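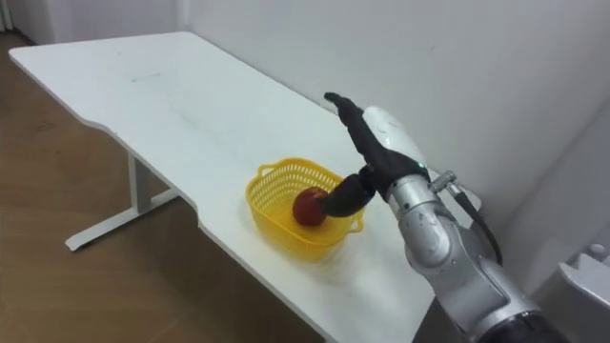 Fruit at the desks: baskets, storage and what to do with bruised apples

The Studunia floor moved from a shared fruit bowl to small baskets in March. Ritva Salminen has kept the delivery notes from that month, and the results are set out below with a few changes to the routine.

In the four weeks before the change, 336 apples were delivered and 218 were eaten. In the four weeks after it, deliveries dropped to 282, and the amount going to compost fell to some 2 kilos a week. Part of that is the smaller order. The rest is probably down to the bowl, which was deep and solid-sided, so fruit at the bottom carried the weight of everything above it and was seldom turned.

The baskets have open lattice walls. Air gets to the sides of the fruit, and a soft patch shows before it spreads. Apples should go in as a single layer. Do not line the basket with kitchen roll – it holds moisture against the skin.

Variety matters more than was expected. The Gilanbridge supplier sends a mixed crate, and colour is a poor guide to ripeness in the streaked kinds. Press lightly near the stalk with a thumb. If the flesh gives, eat the apple that day or move it to the kitchen.

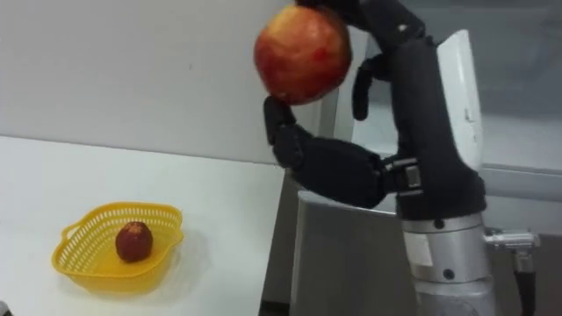 A large red apple with yellow and orange streaks.

Spare fruit is kept in the cold cupboard beside the Panasiuk store, bottom shelf, in the crate it came in. Dong-hyun Ban refills the baskets at 8.30 and takes away anything split. Bananas are stored on the opposite side of the kitchen. They give off enough ethylene to bring the apples on early, and the two were sharing a shelf until recently.

Baskets are to be rinsed in warm water when they are refilled and dried upside down. Washing-up liquid is needed only if juice has dried in the lattice. Desks should be wiped with a damp cloth at the same time. The dry cloths left a film on the white tops.

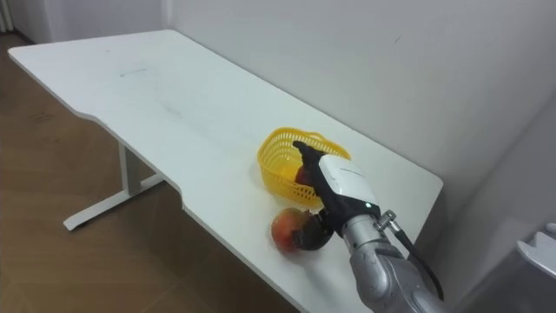

Can other fruit go in the same basket as the apples?
Pears can, if they are still firm. Soft fruit such as plums or peaches should stay in the kitchen, where it can be kept cool and checked at midday.

Requests for the next crate go to A-yeong Um before the order closes at noon.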